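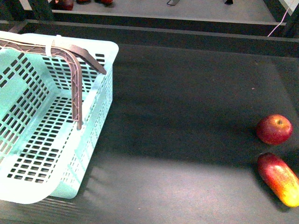

Product review: the Trevico slotted basket

Prepared for the household equipment pages by Arnel Baluyot
Tuesday, January 9, 2024

Scope of this review

The Trevico is a small rectangular basket in perforated plastic, supplied in a pale aqua finish. It is offered for general kitchen and pantry use: holding fruit, rinsing vegetables, keeping packets together on a shelf. Our unit was bought at the ordinary retail price and has been in regular use in the staff kitchen since September. The Wokent and the Miah, two baskets of similar capacity, were used over the same period and are mentioned where a comparison is of use to the reader.

Construction

The corners are rounded and the rim is wide and flat. Walls and base are both pierced with small rectangular slots set out in a grid. On our sample the moulding was clean, with no sharp edges inside the slots, though a slight ridge could be felt under one of the long sides. This was removed with fine sandpaper in a few minutes. Purchasers who intend to keep soft fruit in the basket should run a finger along the underside before first use.

The wide rim is the best feature of the design. It gives a secure hold with either hand and does not dig into the fingers when the basket is full. The Wokent has a thin rolled edge, and members of staff consistently found it less comfortable to carry from the store cupboard to the worktop.

Use with fruit

Apples are well suited to the basket. They sit steadily on the slotted base, and air can reach them from beneath. Longer fruit is best laid along the length of the basket, with the round fruit placed afterwards. Grapes and cherries may be kept in it without difficulty, but their stalks do catch in the slots and have to be eased out by hand.

We would advise against heaping fruit above the rim. Three of our 16 testers did so and reported that the top layer rolled off when the basket was put down on a smooth surface.

Rinsing and draining

Water leaves the basket quickly when it is held over a sink. On a flat worktop it drains poorly, as the base sits low and the water collects underneath. A folded cloth or a shallow tray is needed. The Miah stands on short feet and performs better in this respect.

Cleaning

Warm water and washing-up liquid are sufficient for everyday cleaning. Flour and fine soil lodge in the corners of the slots and require a soft brush; we used an old bottle brush. The pale colour shows tea and beetroot stains readily. A beetroot mark made in the second week had faded after four washes but could still be made out.

Appearance

The colour is light and fresh and looks well against a dark grey worktop. In strong light the rim appears almost white.

Assessment

The Trevico is a sound basket for dry storage and for fruit in daily use. Kitchens that wash large amounts of salad will be better served by the Miah. We have awarded it four marks out of five, the deduction being made for the low base. A second basket has been ordered for the pantry shelf, where it will hold onions.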